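3.2 Where the household keeps its textiles

We had expected, when we set out, that most of our talks with the families would take place at the kitchen table. In practice the conversation nearly always drifted to the bedroom, and we learned to let it. Of the 42 households that took part in Urness and Hrynyshyn, all but three sorted their clean clothing on a bed before putting it away, and people were far more at ease telling us about a garment when they could spread it out in front of them (Figure 2). Genalyn Aquino, who carried out most of the Urness visits, began to plan for this and asked for the bedroom first.
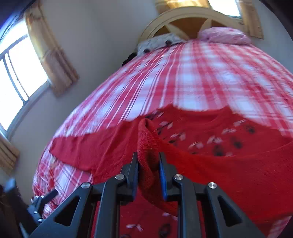
3.3 What "old" means to the people who own it

Our inventory came to 753 items, and for each one we asked the owner the same simple thing - is this old? The answers had surprisingly little to do with years. A bedspread bought by a grandmother might be called "the new one" long after she was gone, if it had taken the place of another that people still remembered fondly. Knitwear was the most tangled case of all, and we confess we spent many pleasant evenings arguing over it. A sweater could be old for going out, yet still perfectly good for the garden.
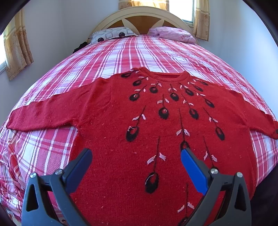 Rommel Maglaya suggested that we treat these as ranks, with each piece moving down from best wear to house wear to work wear, and the idea served us well. It also helped us make sense of mending. Owners were happy to repair a piece in the first two ranks, while holes in work wear were left alone until October, when the heavier clothes came out again and everything was looked over at once.

Towels followed a shorter path, with only two ranks in most homes: those for guests and those for everyone else.

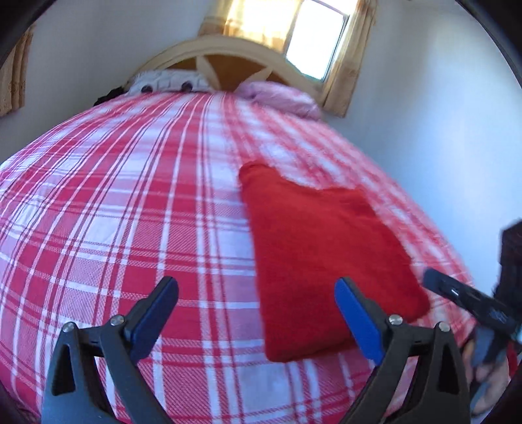 A few families in Hrynyshyn kept a further pile for pets and muddy shoes, though they laughed when we asked whether it had a name. We have counted those pieces with the household towels, following the advice of Veikko Ruotsalainen, and we come back to them in Section 4 when we discuss how and when things are finally thrown out.

Figure 2. Red clothing and a plaid bedspread in a bedroom.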